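My employer is holding my passport and says I owe a recruitment fee. What can I do? - Pratar Community Help
Skip to content
Home Ask Browse topics Log in
Topics: Work and pay > Migrant workers > Documents and debts

Question

I came over in December on a seasonal work visa through an agency called Wustico. They placed me with a packing company, Fladard, where I have been since. On the first day the supervisor collected all the passports from our group and said it was for registration. We have asked for them back several times and the answer is always next week.

Before I left home I paid the agency for the job. Now they say there is also a placement fee and a transport fee, and they take 75 dollars out of my pay every week. I never signed anything about that. When I asked how much is left, the woman in the office said she would have to check. We are 8 people in one house, the rent for the house also comes out of the pay, and if you miss a shift they charge you for that too.

I can go out on my day off and nobody locks the door. So I don't know if this is only a bad job or something else. A man in the house told me that if I complain they will cancel my visa and I will be sent home still owing the money. Is that true? I have photos of my pay slips on my phone but not all of them. 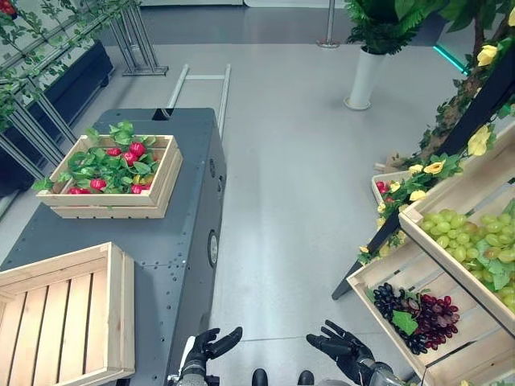

Migrant Workers' Rights Team

3 answers Sorted by: most helpful

Answer 1
Marked helpful by 15 people

There are a few separate things in your post and I will take them one at a time.

Your passport. An employer can look at it and make a copy for the hiring paperwork. Holding on to it to keep you working is a serious federal crime in the United States. It does not matter that they called it registration or that you handed it over yourself. You can ask for it in writing, and a text message is fine. "Please return my passport today" is enough. Save the message and whatever they send back. If you think asking again would put you in danger, skip this and go straight to one of the phone numbers further down.

The fees. In the main seasonal visa programs, employers and their recruiters are not supposed to charge workers for getting the job. This includes fees paid in your home country. The rules on transport and housing depend on which visa you have, and in some programs housing has to be free. Look at your visa or your approval notice for the letters and numbers (H-2A or H-2B, for example) and have that ready when you call someone. Charging you for a shift you didn't work, on top of not paying you for it, is something a lawyer will want to hear about.

"Only a bad job or something else." People tend to think trafficking means being locked in. The law is wider than that. Forced labor can be done with threats, with debt, or by threatening to use the immigration system against you. A debt that nobody will give you a figure for, a passport they won't return, and a threat about your visa are all things investigators look for. I can't tell you from one post that this is trafficking. You do have enough here to speak to someone who can judge it, and you don't need to be sure before you call.

Your visa. This part is less simple. Your visa is tied to the employer, so leaving can affect your status. An employer can report that you left. They can't deport you. There are protections for workers who report abuse, including T and U visas in some cases, but they take a long time and they are not automatic. Talk to a lawyer before you walk out if it is safe to wait.

Who to call:
National Human Trafficking Hotline, 1-888-373-7888. They have interpreters and you don't have to give your name.
Wage and Hour Division at the Department of Labor, 1-866-487-9243, for the pay deductions.
A legal aid office that handles farm and seasonal worker cases. The hotline can look one up for you.
911 if somebody threatens to hurt you.

Pay slips. Send the photos to an email account that only you can open. Write down your hours for each day you remember, and the names of the people who took the passports. Ask the others in the house if they have the slips you are missing, but only the ones you trust.

Answer 2
Marked helpful by 10 people
Posted by Gebhard Nägeli

I agree with most of the above. I had a fee taken out of my wages at a different company some years ago. Mine was smaller. I got part of it back through a legal aid office and it took about a year, so don't expect it to be fast.

What helped was a notebook. Date, start time, end time, what they took off. The lawyer used it more than the pay slips, because the slips had the wrong hours on them. Also don't sign any new paper now. They brought one around to us after people started asking questions. It was in English only and said we agreed to the fee from the beginning. If they push one at you, say you want to take it home and read it.

Be careful who in the house you talk to. One of ours was telling the supervisor everything.

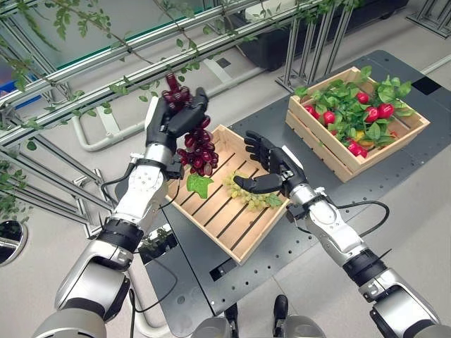

Can I get my passport replaced if the employer won't give it back?
Your own country's consulate can issue a new passport or an emergency travel document. Call first and ask what they need, which is usually proof of who you are and a statement of what happened to the old one. Tell them an employer is holding it and don't report it as lost. There may be a fee, and some consulates will waive it if a lawyer or support organization writes to them.

Answer 3
Marked helpful by 1 person

just leave. go to another agency, Antoniadis was ok when my cousin used them, and they can sort the papers

Reply to Answer 3
Please don't do this without advice. On most seasonal visas you can't start with a new employer until a new petition has been filed, and an agency that tells you otherwise could leave you worse off. Call the hotline or legal aid first.

Update from the person who asked

Thank you. I called from outside the house at 8 in the evening and they gave me the number of a legal office. The visa is H-2B. I have sent the text about the passport and have no answer yet. Two of the others want to come with me to the appointment, is that allowed or does each person need their own?

Reply
Ask the office when you confirm. They will often see a group from the same employer together and then speak to each person alone.

Related questions
Can my employer take rent out of my wages?
What is a T visa and who can apply?
My recruiter back home is calling my family about the debt
Report this page Print Subscribe to this topic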